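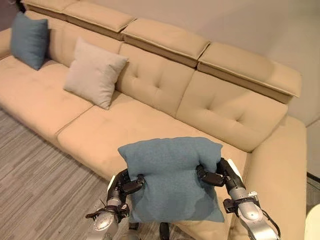

Section 3: Recording and sharing your group's dance video

Morna plays the backing track, films the dancers and joins the clips into one video. Install Morna and sign in to your Dirnport account before you start this section.

Setting up the track

1. Open Morna and tap New Routine.
2. Choose a song from your library. Songs bought through Astine appear under Purchased.
3. Set the tempo. The slider runs from 46 to 100 per cent of the original speed. For seated routines, start at 64.
4. Tap Mark Verses and press the large button each time a new verse begins. Each verse becomes its own clip.

Note: Changing the tempo after you have marked the verses clears the marks. Morna will ask you to confirm.

Filming

5. Stand the tablet on a firm surface at chest height, with the long side down.
6. Tap Rehearse to play the track without recording. The words scroll along the bottom of the screen.
7. Tap Record. A countdown shows, then the music starts.
8. To redo a verse, tap its clip and choose Retake. The other clips are kept.

Caution: Clear bags, cords and walking frames from the dance area before recording. Anyone who needs a frame to stand should keep it within reach -- use a seated routine if there isn't room.

Caution: Do not pair a hearing aid while a clip is recording. The sound may drop out and the clip will have to be filmed again.

Joining and sharing

9. Tap Join Clips. Leave the tablet plugged in until the bar reaches the end.
10. Pick a colour for the title and type the name of your group.
11. Tap Share, then choose Private Link or Public Page.

Note: A private link works for 2 weeks. To renew it, open the video and tap Extend.

Note: Šimkus speakers need to be switched on before Morna is opened. If yours isn't listed, close the program and open it again.

To remove a video from a public page, see Section 4.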